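Divness public WiFi safety project -- progress report to the Ellwood fund
Prepared by Tülin Başaran
Dec 23, 2021

Dear Konrad,

What a half-year it has been! When we last wrote to you in June we had a plan, a borrowed desk and a lot of hope that people would care about what happens to their passwords when they log on at the library. They do care, and I am delighted to be able to show you how far the work has come.

Sessions

We have now run 53 drop-in sessions, mostly in libraries and the two bus station waiting rooms, and 1268 people have sat down with us for at least one of them. Maarten Koster leads most of these and has rewritten the handout twice. The new version fits on one side of paper and starts with the thing people ask first: "How do I know this is the real network?" The old one opened with a page on encryption, and we watched people turn it over and look for the pictures.

The most popular part is still the ten minutes at the end when people bring out their own phones and we go through the saved networks together. Some have hundreds of them -- old hotels, airports, a dentist from years ago -- and clearing the list out gives people real pleasure. We also turn off automatic joining while we are there.

Café checks

Nnamdi Afolabi has visited 12 cafés and guest houses to look at how their guest WiFi is set up. Most had guests and the till on the same network, and in several the router still had its factory password. All but 2 have since made the changes he suggested, and he is going back to the others in the new year. The owners have been lovely about it, and one has asked him to speak at the next traders' evening. 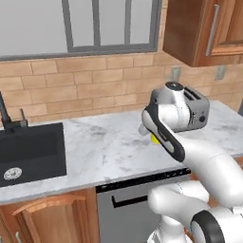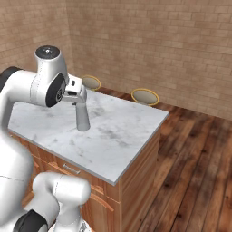
Computer-rendered views, both with a robot arm at a kitchen counter.

The Cutunberg tool

Niilo Hyvönen has finished the first working version of Cutunberg, our small checker that tells a user in plain words whether a network is open, whether it asks for a password and whether it has the same name as another one nearby. It runs on laptops only for now. The phone version is behind where we wanted it, mainly through the time spent on translation, but I would much sooner have it late and readable. Testers at Ikon sent us four pages of notes and we have worked through roughly half.

Money

Spending is within budget. Printing cost more than planned and travel cost less, and we would like your agreement to move the difference across. The figures are in the attached sheet.

Next steps

We want to finish the phone version, train library staff to run sessions without us and start on a short guide for guest house owners. Maarten would also love to try an evening session for people who work shifts. Could you let us know by the end of January whether the travel money can be moved? The printer needs an order for the next batch of handouts soon after that.

With warm thanks from all of us,
Tülin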